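Roof Condition and Mortgage Insurance in Skikton
Final report, Housing Finance Project
Urmila Bajpai and Kenji Ostrowski
Supervisor: Heriberto Manríquez

3. Method

We reviewed 62 files for detached houses in Skikton and the neighbouring district of Bodo. Each file held a lender's valuation and a separate building inspection. Files with no inspector's signature were left out. The roof entries were copied to a spreadsheet and coded by covering, slope and remaining life in years. Roscoe Lindgren checked the coding against the paper copies in January and corrected the slope entry on two of the Bodo files.

Valuers and inspectors did not use the same terms. "Fair" on a valuation was recorded as "serviceable" on most inspections, and we treated the two as equal. Remaining life was taken from the inspection where the two reports differed.
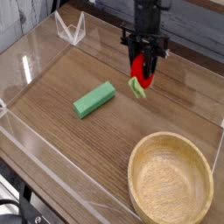 Does a short remaining roof life stop a loan from being insured?

In most of the files it led to a condition on the loan, usually a repair quote and a holdback released after the work was done. Refusals were limited to houses with active leaks over living areas.

4. Limits

The sample is small and covers one lender, Montoya. Metal roofs are under-represented. Flat roofs over garages were coded with the main roof, and this may have lowered the average remaining life. Neighbourhood age was not controlled for. A larger sample of 200 files would allow the two districts to be compared separately.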